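Looking After a Household Computer
Advice for residents, Histden and Bradwood Repair Service
Revised August 2019

Many desktop computers brought to the Service need only cleaning. Dust gathers wherever air is drawn in, and a machine kept on carpet will collect it faster than one kept on a shelf. Residents are advised to inspect the vents every 3 months and to leave a clear space behind the case.
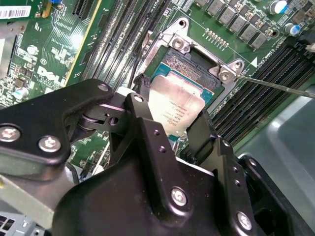

Before any cleaning, shut the computer down, switch off at the wall and remove the mains lead. Wait 5 minutes, then touch a bare metal part of the case to discharge static. Use a soft brush and short bursts of compressed air, holding each fan still with a finger. A vacuum cleaner should not be used inside the case. Most of the interior may be brushed lightly, but the processor and its socket, such as those on the green Dell motherboard, should be left alone unless a part is being replaced. Processors are held by their edges — never by the contacts.

Screws should be placed in a saucer or an egg box as they come out, in the order of removal. 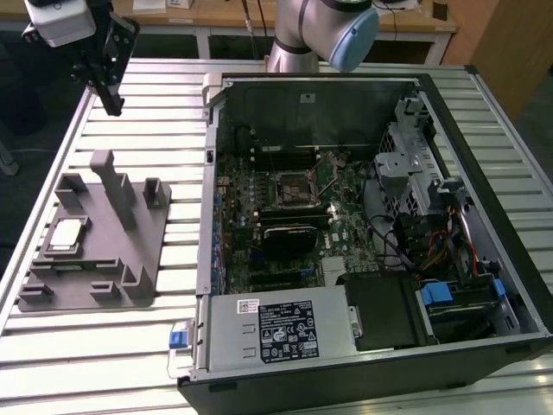 Foam filters may be rinsed in lukewarm water and must be fully dry before they are refitted. Allow 30 minutes on a towel, longer in winter. Keyboards may be turned over and tapped gently, then wiped with a barely damp cloth. Do not spray any cleaning product directly on to a screen.

Computers beyond repair are accepted at the Pennington and Stonport collection points. Enquiries should be addressed to Roscoe Lindqvist at the Bradwood office.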